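Boletín de Sivance · 02/02/2019

La mesa de las cosas sueltas

¡Qué ganas teníamos de contar esto! Desde que abrimos el rincón de orden en Sivance no paran de llegar mensajes con la misma pregunta: qué se hace con todo eso que no es de ningún sitio. El cable corto que vive en el fondo de un bolso, la pieza de construcción que aparece debajo del sofá cuando ya se ha regalado la caja, el paño que nunca llegó a tener un gancho propio. Pues bien, a eso hemos dedicado la mesa de este mes, y lo hemos pasado de maravilla.

La idea es sencillísima y os la copiamos tal cual por si queréis probarla en casa. Se despeja una mesa entera, se cubre con una tela clara y se van poniendo encima las cosas sueltas de un solo cuarto. De uno solo, por favor, que ya sabemos cómo acaba esto cuando se mezcla la cocina con el cuarto de los niños (acaba en la cama a las dos de la madrugada, con el edredón lleno de pilas gastadas y destornilladores). Luego se mira un rato la mesa sin tocar nada. Esa parte cuesta, porque las manos se van solas, pero es la mejor de todas.

Lo de la tela tiene su historia. Empezamos el taller con un mantel de flores precioso, heredado, y era imposible: una goma del pelo desaparecía entre las margaritas y no volvía a salir hasta que se sacudía el mantel por la ventana. Después probamos una sábana blanca lisa, que mejoró mucho el asunto, y por fin nos pasamos a la cuadrícula. ¡Menudo cambio! Blanca con las líneas negras, de cuadros pequeños, alegre y limpia a la vista. Las cosas de color destacan enseguida, y además los cuadros ayudan a repartirlas: quien quiere las pone en fila, quien no quiere las deja caer donde sea. No hace falta plancharla. La nuestra tiene sus arrugas y le sienta estupendamente.

Una vez puesta la mesa, vamos por familias. Os contamos cómo lo hacemos nosotros, aunque hay tantas maneras como cajones.

Los cables van primero, que son los que más pereza dan. Uno corto, enrollado sin apretar, cabe en cualquier cajita y se encuentra a la primera. Nosotros les ponemos un trocito de cinta de papel con el nombre del aparato escrito a lápiz, y el que se queda sin nombre pasa a la bolsa de los misterios. La bolsa se abre en mayo. Si para entonces no lo ha echado de menos ningún aparato de la casa, se lleva al punto limpio y tan contentos.

Con los juguetes somos más blandos. Una pieza suelta de construcción es una preciosidad, qué le vamos a hacer, y tirarla da una pena tremenda. En Begum, la ludoteca de la calle de atrás, tienen un bote de cristal enorme para las piezas huérfanas y las reciben con los brazos abiertos. El año pasado juntaron 2000 entre todos los vecinos, y con ellas montaron un puente que ocupaba el pasillo entero. Pasad a preguntar, que además os enseñan las fotos del puente encantadas.

Los paños son nuestra debilidad confesa. Los de microfibra, sobre todo, porque un paño negro bien doblado en cuadrado queda elegantísimo hasta encima de la lavadora. Un consejo de quien ha metido la pata más de una vez: se lavan aparte de las toallas de algodón, sin suavizante, y se secan al aire. Y si llevan etiqueta, leedla antes de cortarla, que luego estamos todos escribiendo al buzón para saber a cuántos grados iban.

Queda el cajón de lo pequeño, que en cada casa se llama de una manera. Tubitos transparentes, tapitas, cubitos de colores, un cordón fino que fue de algo. Para estas menudencias usamos las bandejas de Ovby, que tienen 24 huecos, y se llenan en una tarde sin darse cuenta. Lo bonito es que, una vez separado, lo pequeño deja de agobiar. Se ve lo que hay y se decide deprisa: esto al costurero, esto al estuche, esto a la basura y sin mirar atrás.

Y un apunte sobre las tazas, que alguna vez hay que decirlo. En nuestra mesa siempre acaba habiendo bebida, llena hasta arriba por supuesto, justo en medio de las cosas pequeñas. Somos muy partidarios de ordenar con algo rico al lado, pero si la tela es blanca y vuestro pulso es como el nuestro, buscadle a la taza una mesita auxiliar. Agua fría y jabón de lavar a mano en cuanto caiga la primera gota, ¡y a seguir!

Las próximas mesas serán en el local de Brolar, en la planta baja, con las ventanas que dan al patio y una luz de mañana que es una gloria. Caben cinco mesas grandes y cada grupo comparte una. Traed las cosas en una bolsa o en una caja de zapatos, con eso basta y sobra, y venid con ropa cómoda. La tela la ponemos nosotros. También habrá cinta de papel, lápices y bandejas para quien quiera estrenarse con lo pequeño.

Nos habéis preguntado mucho si se puede venir con niños. ¡Claro que sí! Suelen ser los más rápidos agrupando por colores, y tienen un criterio envidiable para decidir qué merece quedarse. Solo pedimos que lo muy menudo se quede en las mesas del fondo si hay bebés por el suelo.

Ya somos 135 en la lista de este boletín, que para un rincón de orden nacido en un trastero nos parece una barbaridad preciosa. Gracias por las cartas, por los trucos y por las fotos de cajones antes y después, que miramos todas. Para el siguiente número estamos recogiendo ideas sobre botones desparejados y llaves que ya no abren nada. Si tenéis un sistema, aunque sea raro, dejadlo por escrito en el buzón de la entrada o contestad a este mismo correo. Las respuestas más apañadas las publicamos en la última página, junto a la receta del bizcocho.

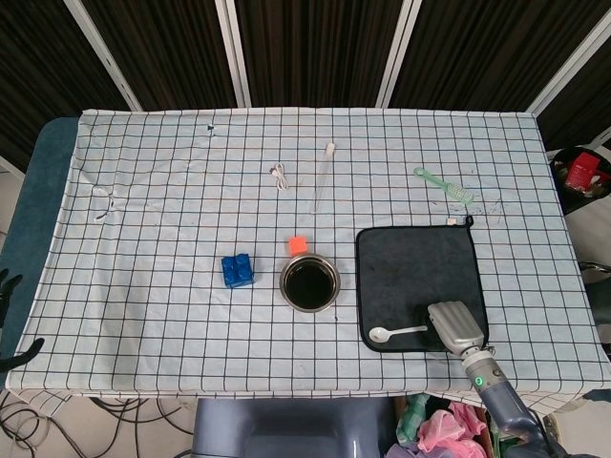

Cosas sueltas sobre la tela de cuadrícula, con el ladrillo azul de juguete y el paño negro.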